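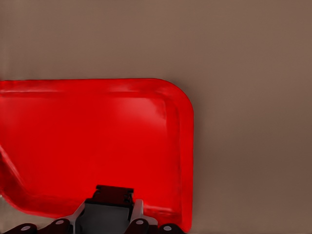
Clause 2 of the draft says a wrist view is acceptable if the target is "clearly visible". I think this is too loose for simulated trials. A reviewer also needs to see how much of the target lies outside the view. The red tray runs out of view on the left, with the gripper open in front of it, and under the present wording it would pass. I would ask for the full rim at the start of each trial, or a second fixed view.

On 16 Oct 2023, the Jungate list editor wrote:
> Clause 2 stays as it was in April unless someone objects.
> Bundomeo ran 140 trials under it and rejected 20.

Consider this an objection. Were the 20 rejected on clause 2 or on the lighting clause? The Prultau annex does not say.

Benítez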